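**Report of a visit to the Asfaw workshop, Badelmont**

Date of visit: December 13, 2019
Prepared for: Members of the Pudell Retail and Household Services Working Party
Prepared by: Etenesh Woldemariam

## Purpose of the visit

At its last meeting the Working Party asked for a first-hand account of how far machines have come with the small jobs that take up staff time in shops and hours of the week at home. Asfaw, which has run a development workshop at Badelmont for several years, kindly agreed to receive us. Two members attended. The visit began with a short talk in the front office and continued on the workshop floor until late afternoon.

We had asked beforehand to see ordinary tasks and to be shown failures as well as successes. Our hosts respected both requests.

## Stockroom work

The first part of the programme dealt with goods in boxes. The Skidus arm, a fixed unit beside a short conveyor, moved sealed cartons of one size from the belt to a pallet. It worked steadily and dropped nothing while we were present. Asfaw gave its current pace as 200 cartons an hour, against a target of 260 set by the customer, and expects to close most of that gap by changing the conveyor.

Members will know that work of this kind has been done by machine for a long time. The more useful discussion concerned what happens once the carton is open. Returned goods arrive loose, in mixed bags, sometimes without a partner or a label, and sorting them back on to shelves is still done entirely by hand in every shop represented on the Working Party.

## Footwear and other soft goods

Shoes were chosen by Asfaw as a test subject because they are found both in the shop and in the hallway at home. A leather shoe with a stiff heel is fairly easy to lift. Foam clogs are harder. They are light and smooth, they give way under pressure, and the most natural place to take hold of them is near the strap, where the thickness of material changes over a short distance.
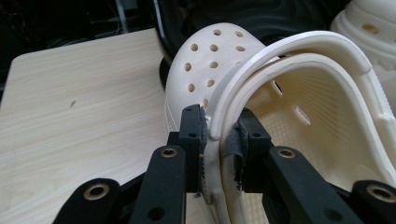 The staff explained that a person adjusts the strength of the hold without thinking, and will turn a shoe in the hand to find the toe before setting it down. A machine has to be taught each of these steps or shown them many times over. In the trial we watched, the Skidus arm was asked to take single shoes from a bin and place them in pairs, toes facing outwards, on a low shelf. It lifted most of them at the first attempt. Pairing was less reliable, and on several occasions a left shoe was set beside another left shoe. One clog was put down on its side and stayed there until a technician straightened it.

Asfaw reported that in its most recent full trial of 100 placements, 26 needed a person to step in. Our hosts regard this as a fair result for the present stage. A shop manager would probably take a different view, and we said so.

## Household tasks

The final session covered folding towels, clearing a table and tidying a floor. Towels of a known size were folded neatly, though slowly. The table was cleared of beakers but not of cutlery, which the arm pushed about without picking up. Floor tidying was described to us but not shown, as the equipment was being repaired.

We asked when a member of the public might expect to buy a machine able to do all three. Asfaw declined to give a year, and in our opinion was right to do so.

## Observations

1. Machines can be relied upon for repeated handling of firm objects of known size.
2. Soft, light or oddly shaped items can be handled under supervision. The time spent supervising should be included in any estimate of cost.
3. No demonstration we saw would justify a change in staffing at present.
4. The workshop would welcome mixed returns stock from member shops for use in its trials, including damaged and single items.

## Next steps

The Working Party is invited to decide in January whether to supply stock as described in item 4. Asfaw has offered a second visit once the floor equipment is back in service. Members wishing to attend should give their names to the secretary, noting that flat, closed shoes must be worn in the workshop and that parking at Badelmont is limited.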